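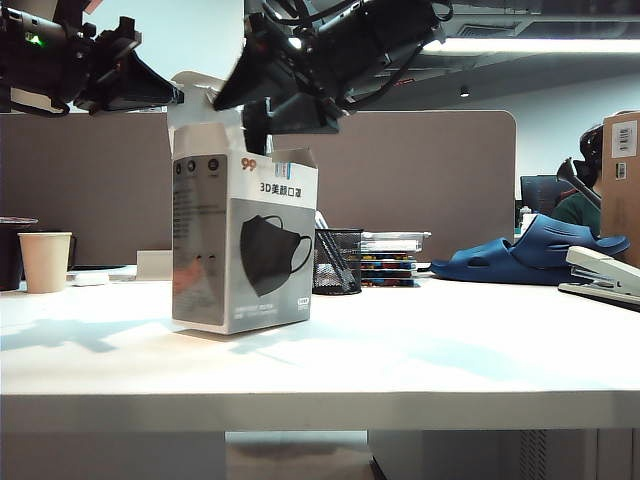
Disposable Masks - Frequently Asked Questions

Which masks can I buy at Dulis?
We sell flat masks and 3D masks for adults, and a smaller 3D mask for children. The 3D kind stands a little away from the mouth, so many customers find it easier to talk in it.

What does the Chinese text 3D美颜口罩 mean?
It means more or less "3D beauty face mask". The word "beauty" is about the shape on the face. There is no cream or perfume in the mask.

Can I choose the color?
Yes, where the product page shows a choice. Please check the color you selected before you pay, because we can not change it after the parcel is closed.

Are the masks washable?
No. Please use each mask one time and then put it in the household trash. Washing makes the layers weak.

How should I keep the box after I open it?
Fold the flaps back down after you take a mask. Keep the box in a dry place, away from the sun and from the kitchen stove. On a desk it is fine, but dust comes in quickly when the top stays open.

The ear loops are too tight. What can I do?
Pull each loop gently a few times before you wear the mask. If it still hurts behind the ears, we have a soft strap from Pendholm which joins the two loops at the back of the head. Please do not cut the loops and tie them again - the knot opens easily.

Can I return an opened box?
Unfortunately not, for reasons of hygiene. A closed box can be sent back within 9 days after you receive it. If a loop is broken or a mask is dirty when you take it out, write to us and we will replace the box.

Do you give a discount to offices?
From six boxes in one order the shipping is free. For 100 boxes or more, please ask Halina Ostrowski for a price, and tell her if you need one delivery or several.

Who answers my e-mail?
Asuka Ichikawa reads the messages in English and Japanese, and Halina reads the ones in Polish. We answer until 6 p.m. Messages which come later are answered the next working day.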